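Softwood tabletop

A softwood tabletop is a table surface made from the wood of conifers such as pine, spruce or fir. Softwood is lighter and easier to cut than most hardwoods, and it is widely used for kitchen, workshop and school furniture.

Construction

Most tops are glued up from several narrow boards. Makers often alternate the direction of the growth rings to limit cupping. The top is fixed to its base with slotted brackets or buttons, which let the wood widen and shrink with the seasons. The Pravach workshop, which made tables for village schools, used 11 boards in its standard top.

Finish and care

Common finishes are oil, wax, soap and clear varnish. Untreated pine yellows with exposure to daylight. Spills should be wiped up promptly with a cloth, and hot pans kept off the surface.

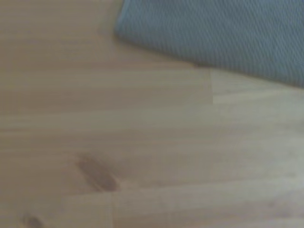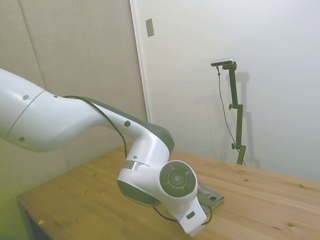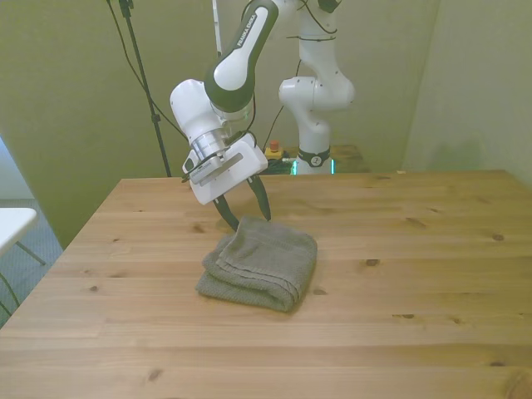

Shallow dents can often be raised with a damp cloth and a warm iron, provided the fibers are not torn. Deeper marks are sanded out along the grain, usually starting with 100 grit paper. An oiled top is then given a fresh coat and left overnight.

See also: Butcher block, Trestle table, Wood finishing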